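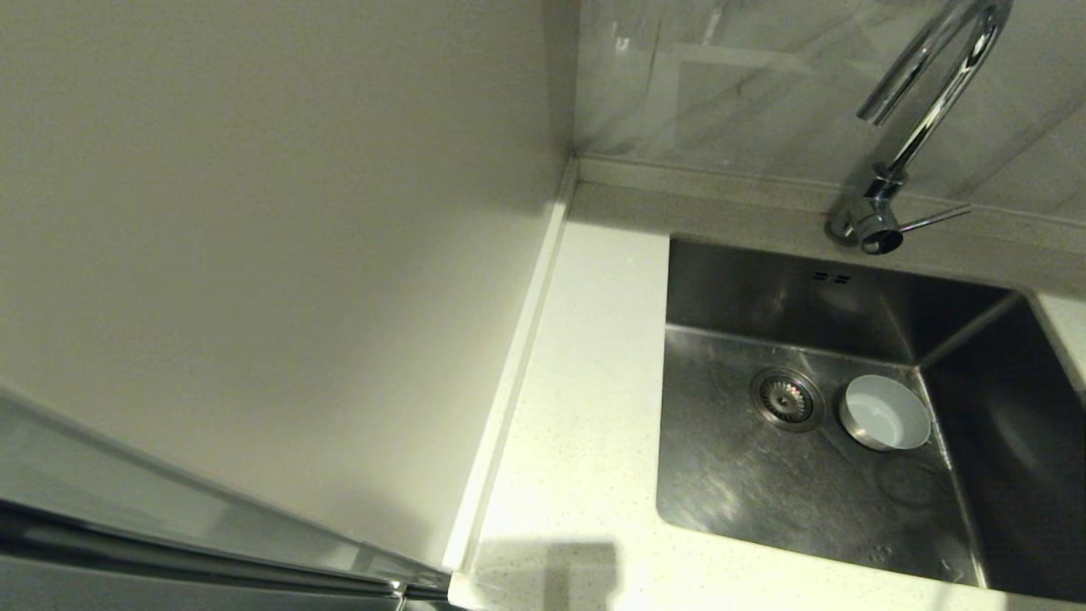

Search this site Search Type and press enter

Talk notes: Playing Other People's Records
Library series, evening session

Good evening, everybody, and thank you for coming out. (Wait for the chairs to settle.) My name is Cadi Pumphrey, and I've been playing records for people in Dollcombe for long enough that I've now played at weddings for couples whose parents I also played for, which makes me feel wonderful and ancient in equal parts.

I want to talk tonight about inherited records. Someone dies, or moves to a smaller place, or just gets tired of carrying crates up the stairs, and suddenly you've got another person's whole listening life sitting in your hallway. What do you do with it?

Mine came from Engelbert Lüthi, who ran the late show on Gralonach, our little community station, back when it broadcast from two rooms over the shoe repair. Engelbert left me more than 900 records. I'd asked for one! I'd asked for the organ trio LP he used to open the show with, and his niece called me up in August and said, well, honey, you'd better bring a van.

(Play first track, about a minute. Let it fade under.)

That's the organ trio. You can hear the click near the start, and I've grown so fond of it that a clean copy sounds wrong to me now. He told me once that listeners used to phone in when he skipped it.

So, the first thing I did was the wrong thing, and I'd like to save you the trouble. I put them all in alphabetical order. I was very proud of myself, it took me most of a month, and when I was done I couldn't find one good set in there. Engelbert had kept them in the order he liked to play them, you see. A Thai funk single sat next to a gospel side from Memphis because the one ran into the other like they'd been cut on the same afternoon. I'd pulled all those neighbors apart.

What saved me was his notebook. He'd written down the playlists for 206 shows, in pencil, with little arrows. (Hold up the notebook. Pass it around if the group is small, but get it back!)

Sunee Kaewmanee helped me read the Thai titles, and she recognized three singles on the Thaweesak label that her mother used to dance to. We sat on my floor and played those over and over until the neighbors must have had them by heart too. I'd owned those records half a year by then and hadn't put a needle on them, just from not being able to read the sleeves. I still feel a bit bad about that.

(Play second track. Sunee's favorite. Don't talk over the horns this time, Cadi.)

Now, a word on cleaning, as I always get asked. Hold the record by the edges, use a soft brush, and go easy on the fluid. Ákos Sipos, who taught me to mix, would wipe a record on his shirt and hand it to you with a smile. Please don't do what Ákos does.

And then there's the question of whether you can play somebody else's set as your own. I went back and forth on this. These days, when I do one of Engelbert's nights at the Rollum, I say his name at the start, I play the first half just as he wrote it, and after the break I go wherever I like – usually somewhere with more drums. Iida Saarinen came up to me after the last one and asked which half was mine, and I was so pleased I forgot to answer her.

(Check the clock. If running long, skip the next bit and go straight to the last record.)

If there's time: the story about the wedding, the power cut and the wind-up gramophone.

Last record, then questions. Lights down a little for this one, please.

Contact | Copyright Cadi Pumphrey, all rights reserved | Back to top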